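**Progress report to the Dullico Fund**
Ustport Reading Rooms, second reporting period
May 1, 2025

This report covers the work done since our October report. Spending is within the approved budget and we are not asking for any change to the grant.

**Openings and use**

The Galance branch opened on schedule and now runs four afternoons and one evening a week. We have 592 registered members across both branches, up from 369 in October. Most of the growth came from Galance, where the bus stop moved closer to our door in the winter. Evening use at the Shih Street branch is still weak, and we have moved its late opening from Monday to Wednesday to see if that helps.

**Collection**

We bought 146 titles in this period. The largest share went to large-print fiction, which members had asked for in the fall survey. Cookbooks and local history were next. We held back part of the children's budget until the schools send us their summer reading lists.

Returns are slower than we would like. More than 40 books were overdue when we checked the records last week. Reminder letters have gone out, and we plan to switch to text messages over the summer.

**Building**

The roof repair at Shih Street is finished and paid for. The heating at Galance needed a new pump, which came out of the contingency line. The electrician still has to come back for the outlets along the north side.

**Furnishing**

We have settled on pale tabletops for the reading areas. Chairs will be ordered once the two remaining quotes are in. We expect delivery before the end of the next period. 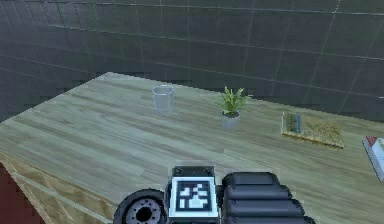 *Rendering: light wooden table against dark gray tile, with books, a drinking glass and a small potted plant.*

**Next period**

- Order chairs and confirm delivery dates
- Finish the outlets at Galance
- Start text reminders for overdue books
- Review evening hours at Shih Street

The expense sheet and copies of receipts are being sent separately.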